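Budgeting for a Folding Cell: What the Quote Leaves Out

By Nhung Hứa
May 2019

The quote for a garment-folding cell usually covers the arm, the controller, the end effector and a standard installation. At Serkwood, a wash-and-fold operator with 41 sites, that quote came to a little over half of what the company eventually put in its capital request. The remainder was floor work, power, guarding, spare fingers and staff hours.

Xuân Đào, who runs equipment planning at Serkwood, began with the labor line. Her team timed hand folding at self-service stores over six weeks, using mixed loads and no sorting by garment type. The median came out at 97 pieces per hour per person. The vendor, Skustel, rated its cell at 182 pieces per hour on pre-sorted shirts of one size.

"Those two figures can't go in the same row of a spreadsheet," Đào says. "One is mixed laundry off a heap. The other is a feed tray."

She asked Skustel to requote against mixed loads. The revised rate was lower than the hand rate, and the payback period went from under three years to no payback at all. Serkwood then split the work in two. Picking and separating would stay manual, and only flat folding and stacking would be costed for the machine.

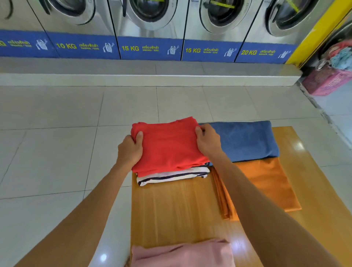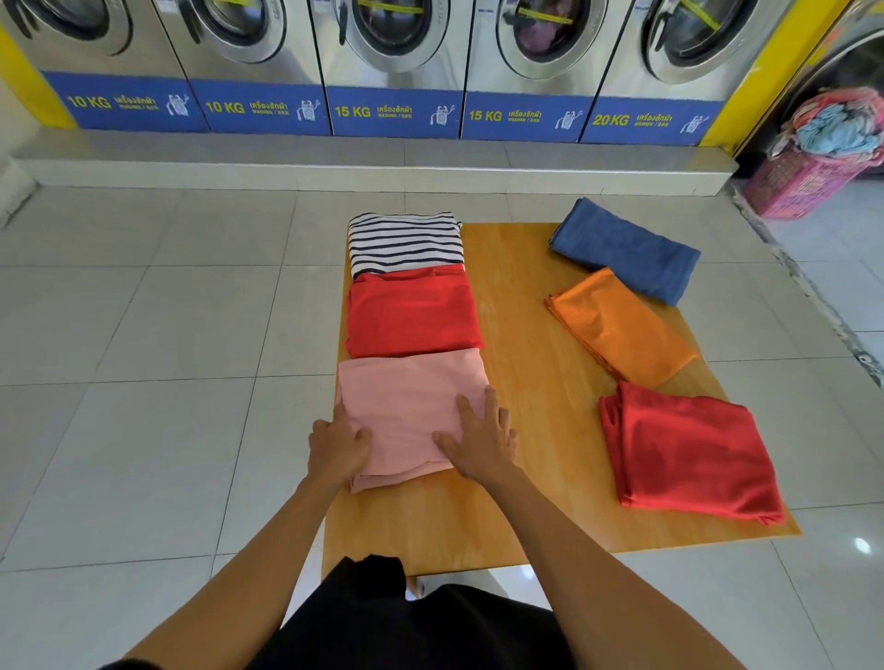

Hand folding at a self-service laundromat, with 10, 15 and 20 KG washers behind.

Table height and surface finish turned out to matter to the budget. A glossy top throws glare into a depth camera, and slick fabrics return poor edges in any light. Serkwood priced matte worktops and diffused lighting for every candidate site. Neither item was in the original quote. Femside, the second bidder, included both but charged separately for recalibration after a table is moved.

Floors are the next line. An arm on a pedestal needs anchoring, and tile over a thin screed will not hold the bolts. Bạch, the contractor hired to survey the stores, recommended a weighted base plate instead of drilling. The plate takes up more floor, and in narrow stores it pushes the guarding into the customer aisle — those sites were dropped from the first round.

Đào's request now carries a service contract priced per cycle, one spare gripper per cell, and a training allowance for two attendants per store. Contingency is held apart from the vendor lines so that it cannot be spent on options. The pilot covers one store. Purchase of further cells depends on the mixed-load rate measured there, with folds inspected by the same staff who did the hand timing.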